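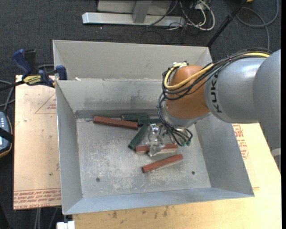

May 21, 2019

Bin surface and block set, front compartment. Continuing from the Kairys notes.

State at start of the day: front bin holding the mixed set, three reddish-brown and three dark green. Rear compartment left as it was. No blocks added or removed until the inspection below was finished.

**Bin**

- Side walls slope outward. Same pattern as the Kairys drawing, which gives sheet thickness as 2 mm. Not measured today.
- Floor is badly scratched, with whitish worn patches over most of it. This is old wear from the Koltside series plus whatever we have added. I can't separate the two and there is no reference photo from before Koltside.
- Far wall is dull, with dark smudges. Heaviest near the center and in the low band just above the floor. The low band fits blocks being pushed up against the wall and dragged along it. The center patch I have no explanation for.
- Wiped a corner of the low band with a dry cloth, then with Distach on a cloth. Dry cloth did nothing. Distach lifted part of the dark material and left a duller gray underneath. So at least some of it is transfer and some is the metal itself.
- Line between the front bin and the rear compartment is rough and slightly chipped. Whitish scrap sitting on it near the left end. Picked it up with tape and put it in an envelope with the log sheets. It may be from a label. Not important unless more of them show up.

**Blocks**

Lengths are not uniform. The longest one is reddish-brown, and it tends to end up along the far wall. The Miniria sheet lists the set as a single size, so either the sheet is wrong or the set was mixed with an older one at some point. Kitchen scale reading for the longest was over the 200 g on the sheet, but the scale is not calibrated and drifts, so I am not writing down a value.

Dark green against the worn floor reads clearly. Dark green against the smudged wall is worse, especially with a block lying flat along it. Reddish-brown is fine in both places. If anyone repaints or replaces one color, it should be the green.

Edges: ran a thumbnail along all of them. Two of the green ones have a burr at one end that catches. Marked both on the underside with pencil. These could account for the finer scratches but not the wide worn areas.

**Cleaning trial**

Emptied the bin and cleaned the left half of the floor with Distach, two passes, then water, then dried. Right half untouched for comparison.

Result: left half is slightly brighter with the lamp low, and no different with the lamp overhead. The whitish areas did not change at all — they are wear, and cleaning will not remove them. Stopped there. Not worth doing the right half.

Ran a finger over the whitish patches afterward. Smooth. The scratches can be felt, the patches can't.

**Log**

Block moves since the last inspection stand at 500. Koltside ran to 900 on the same floor before the bin came to us, according to the sheet taped inside the cabinet door. Next inspection at the same interval.

**Open**

1. Ask Kairys for the price of a replacement floor sheet. The walls can stay.
2. Measure all the blocks with calipers and correct the Miniria sheet. Write lengths on the blocks too.
3. File the burrs on the two pencil-marked green blocks before they go back in. Not done today, file is missing from the drawer.
4. Two small dark round spots in the floor, lower left and lower right. Check the drawing for fasteners there. If they are open holes, grit will collect in them.
5. Fixed lamp position for all surface photos. The two lamp heights gave me two different opinions of the same floor.
6. Clean the far wall properly in June, low band first.

Blocks are on the bench in a tray until item 3 is done. Distach bottle is nearly empty — reorder.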